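Chores, Machines and Me: the August Gallery

Hi again! I've been pestering people about robots and housework since spring, and this page is where the best of it ends up. My question is a simple one. Can a machine do the boring jobs yet, the ones I'd pay real money to hand over? I don't mean dancing on a stage or waving at visitors. I mean wiping, folding, fetching, and getting last night's junk off the table before breakfast.

Short answer for those in a hurry: a little bit, slowly, and it depends a lot on the junk.

I started out thinking the hard part would be the walking around. Then I spent a long afternoon at Umley, the little workshop two streets over from my sister's place, asking everyone who'd stand still what they'd never trust a machine with. I had figured on glassware, or knives. Most of them said packaging! Wrappers, blister packs, those thin bags that come around everything. A mug has a handle and keeps its shape. A plastic bag has a different shape every time you touch it, and half of it is glare.

Waltraud Gasser has been working on picking and sorting for longer than I've been writing about it, and she put it to me this way: "Give me forty identical boxes and I'll be done by lunch. Give me what's in your coat pocket and I'll need the summer." I went and checked my coat pocket after that. Two receipts, a cough drop, a hair tie, and something sticky. Fair enough.

Shop floors are a bit further along, I think, and it makes sense when you see one. At the Maveo stockroom everything comes in the same cartons, on the same shelf, facing the same way. They let me watch a shift where 1281 items went through the machine and 28 of them had to be pulled out and done by hand. I asked to see the 28 (of course I did). Nearly all were soft things in loose, shiny bags. The man doing the pulling out told me he could guess which ones would fail just from the sound they made on the belt.

Homes don't have belts. Homes have my kitchen table, which on a bad day holds mail, a charger, half an onion and somebody's sock. So when people at Skuridard tell me they're collecting their practice material on ordinary tables in ordinary rooms, with hand-held grippers instead of a full robot, I get pretty excited. You squeeze the thing yourself, pick up the wrapper yourself, and the machine is supposed to learn from that. Ratanaporn, their tidying project, has 2191 of these little tasks logged so far, and a person's hand was behind every one.

Would I buy one today? No. I'd still be faster, and I'm not fast. But I'd let it practice at my place, and a year ago I wouldn't have said that.

On to the gallery. I've gone with one large picture this month, so scroll slowly and have a good look at the small stuff on the cloth.
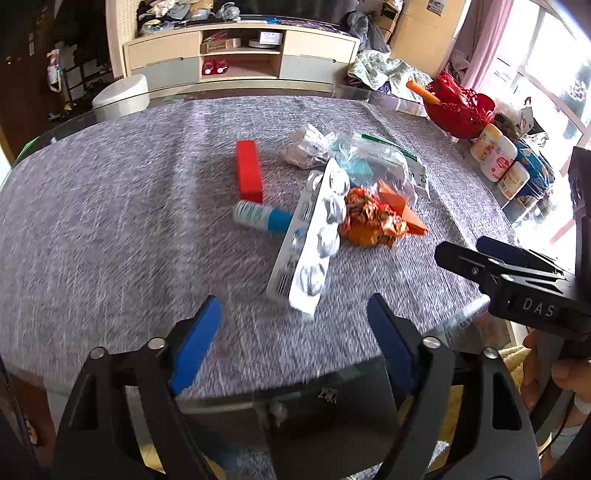
Two grippers at a cluttered table. The red block looks easy enough, but I wouldn't want to teach anyone that blister pack lying over the end of the bottle.

My money's on the clear crinkly bag as the worst of the lot, with the orange wrapper a close second. It's all crumples and shine, and I'm not sure I could tell you where to grab it either.

If you've got a chore you'd like me to ask about, send it in! I already have plenty of votes for fitted sheets, and one very long letter about sorting a button tin. Next month I'm hoping to get back to Maveo for the early shift, which starts at 5 a.m., so please wish me luck and send coffee.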